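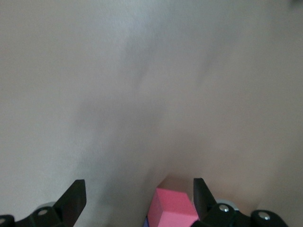
A pale grey tabletop with a soft shadow across it.

I've gone right off cafés that won't let you sit down without a plan. You know the sort: you scan a code, you pick a slot, and a little message tells you your table is yours for 181 minutes, as if that were generous. The new one in Wormont does it, and so does Stevens on the corner, which used to be the best place in town for doing nothing at all.

I miss doing nothing at all! I used to sit in there with one tea and the crossword (badly, in biro) and people would wander over and moan about the 201 bus. Half of what I know about this town came from that. You can't book a slot for overhearing that the baker's is closing.

I do get that rents are up and a single tea doesn't pay them. Fine, charge me £2 more for the tea. I'd pay it. But keep a few tables back for the people who just turn up, wet coat and all, and let them stay till they're bored.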